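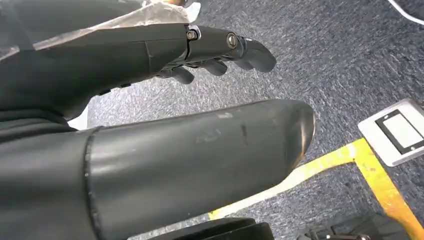
What does the Plakavberg Spring Water Record contain?

The record contains 2,444 readings of flow, temperature and hardness taken at 137 springs on the slopes above the town of Gelden, together with a table describing each spring and a table of the methods used.

Summary

The Plakavberg Spring Water Record is maintained by the Hiva Water Archive. It brings into one set of files the readings that were previously held in paper field books, two office spreadsheets and the annual returns of the Chaudhary survey office. The current release is dated Feb 12, 2026 and replaces all earlier releases.

The record is intended for students of hydrology, local planners and residents who wish to know how the springs on the Plakavberg behave from season to season. It is not a drinking water safety record. No bacterial or chemical contamination tests are included, and the files should not be used to decide whether a spring is fit to drink from.

Files

springs.csv – one row per spring, with the spring code, local name, elevation, type of outlet and land use uphill of the outlet.
readings.csv – one row per reading, with the spring code, date, flow, temperature, hardness, method code and observer code.
methods.csv – one row per method code, with the instrument type and the period in which it was used.
changes.txt – a list of corrections made since the previous release.

All files are plain text in UTF-8. Fields are separated by commas, and decimals are written with a point. Empty fields mean that no value was recorded. A zero in the flow column means that the spring was visited and found dry.

Units

Flow is given in liters per minute. Temperature is given in degrees Celsius to one decimal place. Hardness is given in milligrams per liter as calcium carbonate. Elevation is given in meters above sea level and refers to the outlet, which at several springs lies well below the point marked on older maps.

How the readings were taken

Flow was measured by timing the filling of a marked bucket. Where the outlet was too wide or too low for a bucket, a small weir plate was used and the method code is W. Observers took three timings and entered the middle one. Temperature was read at the outlet before any other work was carried out.

Hardness was measured by drop test in the early years and by laboratory titration later on. The two methods differ by enough to matter at the softer springs. Users comparing years should filter by method code first.

Spring names and codes

Many springs have more than one name in local use. The record gives the name used in the Chaudhary returns and lists others in the alt_name column. Codes are permanent. Where two codes were found to refer to the same spring, the older code was kept and the other retired; 15 codes have been retired in this way and will not be issued again.

Known problems

Coverage is uneven. Springs close to the Gelden road were visited far more often than those on the upper slopes, and February readings are scarce above the tree line, where the paths are usually closed by snow.

19 readings carry the flag Q in the flag column. In these rows the handwriting in the field book could be read in more than one way. The more likely value has been entered and the alternative is given in the notes column.

Temperatures marked with method code T1 were taken with a thermometer that was later found to read high. The values are given as written in the field book – no correction has been applied.

Privacy and access to land

Observer codes cannot be matched to names in the published files. Several springs are on private land, and inclusion in the record does not grant a right of access. Coordinates for these springs are given to the nearest kilometer only.

Terms of use

The record may be copied, shared and adapted for any purpose, provided that the source is credited. Please cite it as: Kandpal, D. and Nautiyal, S., Plakavberg Spring Water Record, Hiva Water Archive.

Corrections and contact

Corrections are welcome and should state the spring code, the date of the reading and the grounds for the change. Questions about the readings should be addressed to Dinesh Kandpal, and questions about file formats or retired codes to Savita Nautiyal, both at the Hiva Water Archive. Accepted corrections are entered in changes.txt and appear in the next release.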